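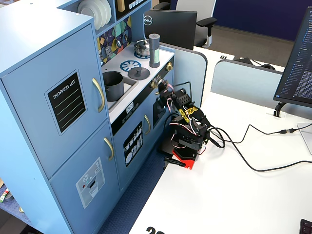

3. Materials and Setting: What a Play Kitchen Asks of a Child

3.1 The kitchen as a piece of furniture

Pretend cooking is one of the oldest games we know of, and anyone who has spent a wet afternoon with small children will tell you that it needs almost nothing to get going -- a bowl, a spoon and somebody willing to eat the result. Even so, the furniture matters a good deal, and we came to this study wanting to know how much of what children do in a toy kitchen is invited by the kitchen itself. Figure 1 shows the light blue unit from our main setting, and the reader will see straight away how much of it is printed and how much can be picked up. The kettle, the pot lid and the cooking pot in the sink are loose objects, while two of the blue burners, the water-and-ice dispenser on the lower refrigerator door and the black decal of utensils and dishes on the oven are graphics, there to be looked at and believed in. That mixture of real things and pictures of things turned out to be the heart of our paper, although we did not plan it so when we began.

Figure 1. The light blue play kitchen, with refrigerator, sink, stovetop and oven. Gold handles mark the doors; the two stove knobs are at the right end of the control strip.

Our sessions were held at the Hlongwane playroom and at a second, smaller room in Tindari, both of which serve families from the surrounding streets and keep their doors open well past lunch. Children came and went as they pleased. We did not ask them to cook, or to take turns, or to stay, and a few spent their entire visit under a table with a blanket. Over the period of the study we recorded 211 episodes of kitchen play, an episode being any stretch in which at least one child handled the kitchen or something belonging to it and which ended when everyone had wandered off. Most were short. The longest involved a birthday dinner for a rabbit and went on until the rabbit's owner was fetched home.

3.2 Why we sorted the parts as we did

Earlier in this project we tried to sort the parts of the kitchen by room function, so that everything to do with storage went in one group, everything to do with heat in another, and so on. It looked very tidy on paper and was of little use in the playroom. Children put the pot in the refrigerator to "make it sleep," and kept the plates in the oven for as long as a game needed them there. A scheme that called the refrigerator a storage object had nothing sensible to say about this, and Ntombi Pillay, who did the bulk of the early coding, filled the margins of her sheets with remarks that were far more interesting than the codes themselves.

We therefore started over from those margins. The scheme used in the rest of this paper has 2 levels. The first asks what a part allows the hand to do: carry it, swing it open, turn it, or only touch its surface. The second asks what the child says or does to fill in whatever the part leaves out. A kettle can be lifted and tipped, but the water has to come from somewhere, and it usually comes from the mouth, as a long hissing or glugging noise. A printed burner cannot be lit, so it is lit by announcement ("it's on now, don't touch"). We came to think of these small additions as a kind of seasoning, and in our own conversations we still call them that, though the tables use the plainer word "completion."

Two of us, Pillay and Brodie Hoani, coded the first 50 episodes separately and then sat down together to compare. Where they disagreed, it was nearly always over the point at which a completion began. A child who holds the kettle over a cup for a while and then says "tea" may have been pouring the whole time, or may have thought of the tea only at the end. We settled on marking the completion from the first gesture that a watching adult would recognize. It is a generous rule, and we are aware that another team might have chosen a stricter one.

3.3 Knobs, doors and the matter of heat

The knobs deserve a paragraph to themselves. In a full-size kitchen they are the one thing a young child is told again and again to leave alone, and we had expected that a toy version would be popular for exactly that reason. It was, but in a quieter way than we had pictured. Knob turning rarely stood alone as an activity. It came at the beginning of a dish and sometimes at the end, and the children who turned the knob "off" were very often the same ones who warned others about hot food. Thandeka Mokoena has suggested that the knob works like punctuation, opening and closing a stretch of cooking, and we have borrowed her reading in Section 5.

Doors did something different. A closed door makes a secret, and the children used the oven as much for hiding as for baking. Food that went in as one thing came out as another, with great ceremony, and the child at the handle had the right to say what it had become. Arguments at the oven were therefore arguments about naming. Arguments at the sink, by comparison, were about elbows.

The chalkboard panel on the upper refrigerator door, headed "SHOPPING LIST," drew in children who showed no other interest in the kitchen. Some scribbled, some drew, and some of the older ones wrote a letter or two of a word they wanted and then read the whole word aloud with perfect confidence. Marietjie Makhubela kept a separate record of these readings, and we hope to report on them properly elsewhere. For present purposes we count a spoken list as a completion of the written one.

3.4 Loose objects and where they go

We supplied play food from a Prindel basket of felt vegetables and kept the rest of the loose items as ordinary as we could. At the start of each afternoon the room was put in the same order, with crockery on the open shelf and the kettle on the stovetop. By the time the adults had finished their coffee that order was gone, and we learned to take an interest in where things had traveled. Plates went furthest. They turned up on windowsills, on the laps of grandparents and, once, down the back of a coat. The kettle stayed near home, perhaps because it was so often wanted.

Zinhle Adams drew a floor sketch after each session showing the resting place of every item, and these sketches (roughly 400 separate marks, once they were put together) form the basis of the maps in Section 4. They are drawn by hand and to no particular scale. We considered redrawing them with the Lirkiveo floor-plan software and decided to leave them as they were, with her notes still on them, as the notes record which adult had been "served" and what they were told they were eating.

3.5 Limits of the setting

A few cautions are in order before we turn to the results. Our families chose to come, and many of the children already knew one another, so the friendly tone of much of the play may owe as much to the neighborhood as to the kitchen. Both rooms were carpeted, which kept the noise of dropped pans down and probably spared a good many games from being interrupted. We also saw very little solitary play in Tindari, where the room is small enough that any child who starts cooking has customers almost at once. Finally, we did not follow the children home, and we cannot say how the same boy or girl might play at a kitchen made from a cardboard box. Several parents told us, with some feeling, that the box was preferred.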